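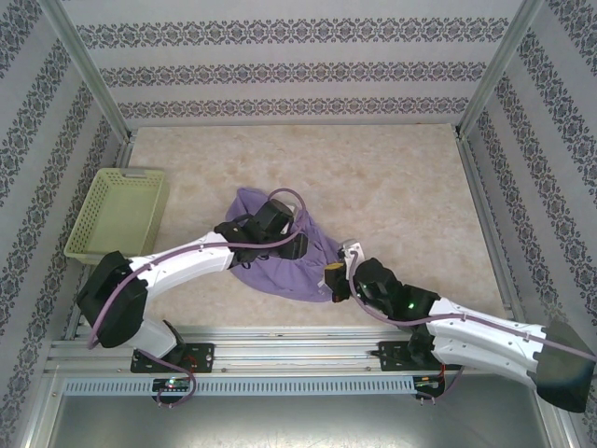 saltandsoda replied:
Purple is the hardest one to get even, so I would not start with it if this is your first time with a dye pot. It is usually a mix of a red and a blue, and the two don't go into the cotton at the same speed. You get pink halos and blue patches. If you want a purple shirt, buy a single batch of powder, dissolve all of it in warm water first, strain it through old pantyhose, and then put the shirt in.

lintpocket replied:
I disagree about not starting with purple. Start with the color you want to wear. My first one was purple and it came out a little blotchy, and I have worn it all summer. Blotches don't show much on a knit anyway.

What matters more is what the shirt is made of. Check the tag. If it says 100% cotton you're fine. If it's a blend, the polyester part stays the color it was and you end up with a washed-out version of what's on the packet.

countyline_t replied:
Agree on the tag. I bought a stack of blanks from the Kevbridge outlet in August and two of them were blends, even though the sign on the bin said cotton. Those two came out a pale dusty lilac. I like it, but I was going for eggplant.

saltandsoda replied:
You can use that on purpose. If you want lavender, though, it's better to use less dye on all cotton than full strength on a blend. The blend will pill.

For anyone reading who hasn't done this, here is my order for one adult shirt:

Wash it hot with no softener. Leave it wet.
Dissolve the dye and strain it.
Fill a bucket with enough warm water that the shirt can move freely. Salt goes in first, then dye, then the shirt.
Stir for 20 minutes.
Take the shirt out, add the soda ash dissolved in its own cup of hot water, stir, put the shirt back.
Another 40 minutes, stirring on and off.
Rinse cold until it runs close to clear, then wash hot.

Wear gloves, and don't let the soda ash hit the fabric directly.

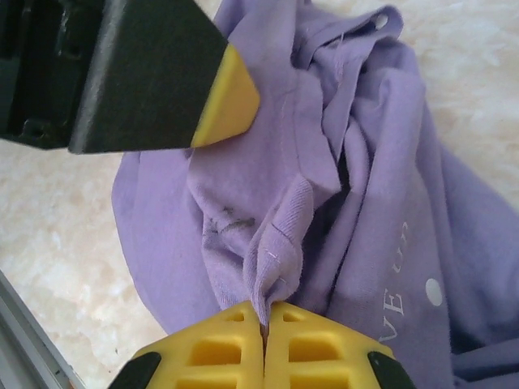
Lavender-purple cotton, one small fold pinched up.

porchswing replied:
Question about the stirring. I did mine last week and I scrunched it up in the bucket and left it because I had to take a phone call. Now it has marks like veins all over the front. Can I fix that or is it a tie-dye shirt now?

lintpocket replied:
It's a tie-dye shirt now.

saltandsoda replied:
You can overdye it. Same color again, weaker bath, and this time keep it moving. The veins will still be there but you will have to look for them. If they're very light you could go a shade darker instead. Navy over purple hides nearly everything.

countyline_t replied:
Or do the scrunching properly, which is what "low water immersion" is. You pack the wet shirt into a small container, pour the dye over, pour the soda ash over that, and leave it alone. I leave mine 24 hours with a lid on. The texture comes from the folds, so how you bunch it decides the look. Tight bunching gives you small marks and loose bunching gives you big cloudy areas.

saltandsoda replied:
24 hours is a waste of time. With that type of dye and a warm room, most of the reaction is over in a couple of hours. The rest is just a bucket in your way.

countyline_t replied:
My basement is not a warm room. I did try it short once, in January, and half the color went down the drain. I'll stick with overnight and then some.

porchswing replied:
OK thanks both. I'll try the overdye. Another thing – the seams and the bottom hem stayed white. The fabric took the color but the thread didn't. Did I do something wrong?

lintpocket replied:
No. The thread is polyester on almost every store-bought shirt, and cotton dye won't touch it. It bugs me on black, but on lavender I barely see it. If you can't stand it, look for blanks sold as "PFD" or "ready to dye" and read the listing, since some are sewn with cotton thread and some aren't. Fondivari used to list it on the size chart page. I don't know if they still do.

saltandsoda replied:
They still do. The cotton-thread ones cost more and the hems don't last as long, in my experience. I popped a sleeve hem on one in the second wash. Cotton thread is weaker and it doesn't stretch much, so on a knit it's the first thing to go.
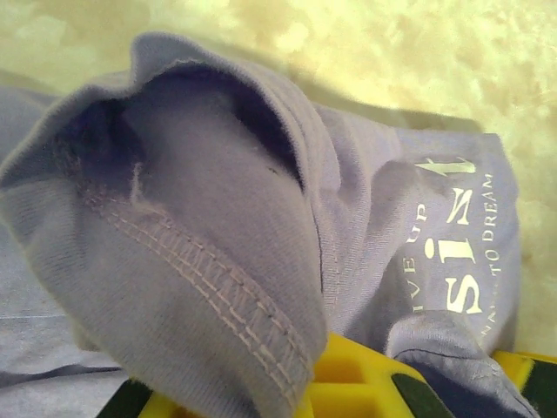 Pale stitching along the hem band, two rows.

porchswing replied:
Then I'll live with white thread. It looks kind of sporty.

millbybobbin replied:
I sew, so one note on the hems. Most T-shirt hems are done on a coverstitch machine, which makes parallel rows on one side and a looped, zigzag kind of row on the other. If you want the thread to match, unpick the hem before you dye and put it back afterward with thread in the right color. A regular machine with a twin needle does a decent job. Use a ballpoint needle and don't pull the fabric as it feeds or it will go wavy.

I would not do this for a cheap shirt. I did it for one I had already taken in at the sides.

lintpocket replied:
Fabric markers also exist. I colored the neck stitching on a black one in front of the TV. It needs a touch-up every few months.

millbybobbin replied:
That would drive me nuts, but sure.

countyline_t replied:
Back to washing. What is everyone using for the last wash-out? I've been using Luik because it's what the hardware store in Millby carries, and I get some pink on my towels still.

saltandsoda replied:
The soap isn't your problem. The water is too cool. Loose dye comes out in hot water, so do one cold rinse to get the salt and soda ash out and then two hot washes. Test it by ironing the damp shirt between two pieces of white rag. If the rag picks up color, wash it again.

countyline_t replied:
I have been doing warm. Will try hot.

porchswing replied:
Update, 4th September. Overdid it with the second bath and it's closer to plum than purple. Veins are gone on the front, still a few under the left arm. Wore it to the grocery store. Going to do a pillowcase next, does anyone know if sateen takes it differently?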